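**Cokton community kitchen gets its water back, lunch returns in January**

The Cokton community kitchen will serve hot lunch again starting in January, after a burst supply line shut the building for most of the fall. Same hours as before, doors at 11:30, last plates at 1.

Repairs came to $3343. That's the pipe, a new shutoff valve and a section of floor by the back sink. The town paid $1000 of it. The rest came from the Brusta Street yard sale and a soup night at the Plimeck hall, which between them brought in enough to cover the bill with a little left for a used dish rack.

"We were hauling jugs from next door for two weeks before we gave up," said Kirsten Gauthier, kitchen manager. "You can't run a lunch that way. Rice alone takes more than you'd think."

The kitchen put out 1090 meals the month before the shutdown, its busiest yet. During the closure, bag lunches went out from the library steps instead, 824 in the first month. Sandwiches mostly. Some regulars stopped coming once it got cold, Gauthier said, and she is hoping word gets around.

Menu changes too. Danjuma Isah takes over the stove from Mélanie Grewal, who is moving to the breakfast program across town. Isah plans a rice dish every day, a bean stew twice a week, and fewer casseroles. Bread still from Cortés bakery, delivered mornings, day-old loaves free by the door while they last.

Not settled yet: the parking. The side lot is still torn up where the line was dug out and the paving crew hasn't given a date. Use the front entrance on Plimeck Avenue. Wheelchair ramp is open. Umesh Solanki, who lives accross the street, has asked that cars not block his driveway, as happend at the last soup night.

Donations: the pantry shelf is fine for canned goods right now. What's short is serving tools, big pots with lids, and dish towels. Spoons go missing fastest. Drop off at the front desk, afternoons only, and please wash stuff first. No knives, no glass.

Lunch is free, no sign-up and no ID. Kids welcome with an adult. Anyone wanting a serving shift should call the desk and ask for Ghislain Sandhu. Shifts are two hours, hairnets provided, closed shoes required. Morning prep is full for now but cleanup is wide open.
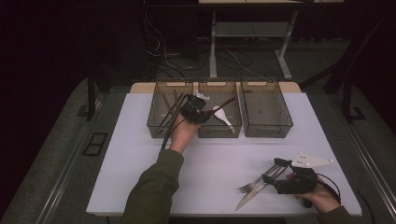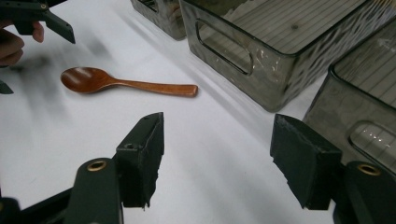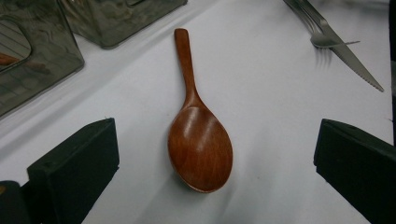

Utensils in mesh-sided baskets, top; a reddish-brown wooden spoon, middle and bottom.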